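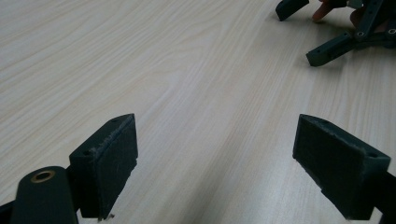 The Table That Does Everything

I bought my table in February, after my old desk finally gave up and dumped a full mug of coffee and half a sewing project on the floor. The new one is light wood, plain as toast, and I'm a little bit in love with it. It came from a secondhand place in Stitcombe (cash only, bring your own blanket for the car) and I paid 80 dollars, which my bank account forgave pretty quickly.

I did look at new ones first. Ernitz makes a gorgeous solid table with rounded corners, and I stood in the showroom stroking it like a cat until I saw the tag, which said 700. The Rotich version was 441 and wobbled when I leaned on it. So, secondhand!

Pale wood was the part I worried over. My mother had dark furniture all my childhood and swore it hid everything, but she also dusted it every single day, so I'm not sure what it was hiding. On a light top I can find a dropped needle, a screw, the tiny clear button off a shirt cuff. Threads and fluff show up too, the dark ones especially, and I just run my palm across and flick them into the trash.

Looking after it took some trial and error. The first weekend I sanded it by hand with 180 grit, then 240, always along the grain, and my shoulders complained until Wednesday. Then two thin coats of hard wax oil. I went too heavy on the first coat and it stayed tacky overnight, so go thin, thinner than you think, and wipe off whatever hasn't soaked in after fifteen minutes or so. Marker comes off with a little rubbing alcohol, though you'll have to oil that spot again. Glue I leave alone until it's hard and then lift with an old loyalty card.

My one rule is that the table gets cleared at night. Projects go on a tray, the tray goes on the shelf, and in the morning I can start something else or just eat my eggs there. I break the rule most Fridays.

Next up is the bench I want to go with it. There's one in Stitcombe with a cracked leg, and I've already measured the car.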